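Contents | Previous | Next | Glossary | Index

Chapter 7
Clothes on the Bed: Sorting, Folding and the Claims Made for Them

Household manuals have been telling people how to fold for a long time, and most of what they say has never been tested by anyone. This chapter looks at the bedroom as a work surface. It asks which habits save effort and which merely look tidy to a visitor.

Start with the most repeated claim, that folding clothes as soon as they come in saves time later. The usual source is the Clillasden household diary study, in which 580 homes kept notes through July. The diaries do show that prompt folders spent less time on laundry. They also show that prompt folders owned fewer clothes, a fact the popular summaries leave out. Ningsih Ginting went back to the 1,727 usable entries and found that most of the gap went away once wardrobe size was taken into account. Her paper is quoted far less often than the original.

The second claim concerns method. File folding, roll folding and the flat stack each have loyal followers, and each has a book. Majdi Zein timed all three with the same basket of shirts and got differences too small to care about. His sample was 71 people, mostly students, so we should be careful with his result too.

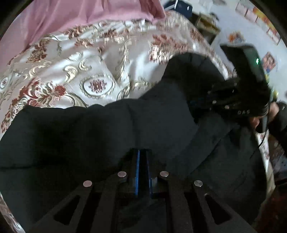

Bulky clothing is where the folding manuals get vague. They are written around the T-shirt, which has two sides and behaves itself. A large dark piece crumpled on a patterned bedspread is harder to reduce to a diagram, with creases running every way and no obvious edge to start from. The standard advice is to find the shoulders and work down. That assumes a garment with shoulders you can find, and it has little to say about padding, which springs back. Hanging may be the better answer, if there is a rail with room on it.

We return to padded clothing in Section 7.4. Before that, Section 7.1 takes up the bed itself: its height, its softness, and whether a table would do the job better.

Related chapters
Chapter 4: Drawers, Shelves and Wasted Space
Chapter 6: Drying Indoors
Chapter 9: The Asport Closet Trials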